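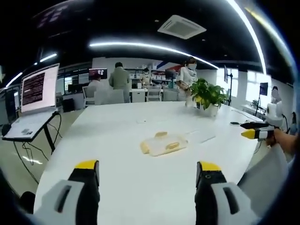

Section 4: Working a two-hand handling station

This section is for packing staff at Swai who are moving from hand packing to the Flasach handling stations. It covers setting up, recording and handing over. Read section 3 (Fitting and checking the grippers) first.

4.1 What changes for you

You will spend part of each shift showing the handling of an item with the hand-held grippers. The Pleten packing arm is trained from these recordings. Packing targets do not apply while you are at the station. Your line lead, Tumaini Owino, will mark you as off the line on the rota.

Station time is limited to 30 minutes, followed by 13 minutes away from it. Tell your line lead if the rota does not show this.

4.2 Before you start

1. Log in at the station laptop and leave the terminal window open.
2. Route cables clear of the place where you will stand.
3. Open and close each gripper fully. Both yellow tips should meet without a gap.
4. Put the item for the first task on the white table, within reach of both grippers.

Caution: Do not step back from the table without looking. Cables cross the floor on some sides.

4.3 Handling jars

1. Lay the jar on its side.
2. Bring one gripper to the closed end and clamp it between the jaws.
3. Bring the second gripper up with its fingers open, one either side of the jar.
4. Close slowly. Stop as soon as the jar is held.
5. Set the jar down, release it and draw both grippers back. 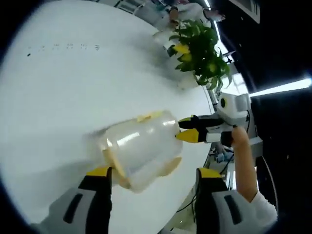
Figure 4-2. Jar clamped at the closed end, second gripper approaching.

Note: If a jar rolls away, leave the recording running and pick it up again with the grippers. Mark the take "recovered". Do not delete it.

4.4 Handling lidded containers

1. Place the container flat with its length running between the two grippers.
2. Close one gripper on the lid end.
3. Bring the other gripper to the far end.
4. Keep both grippers level when moving the container.

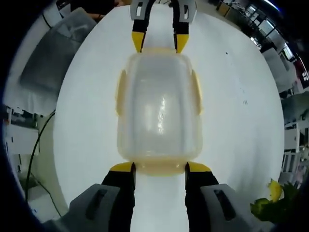

Page last changed: February, rev. 22 (E. Kashindye)

Caution: Do not squeeze a thin-walled container to stop it slipping. Release it and take a new grip.

4.5 Handing over

1. Save the session in Wodov and enter your station number.
2. Return both grippers to the charging shelf.
3. Report sore wrists or fingers to your line lead the same day, even if the soreness has passed.

Staff who would prefer to stay on hand packing should speak to Erasto Kashindye before their first station shift. Pay grade is the same for both jobs.

For fault code 92 (gripper not found), see section 7.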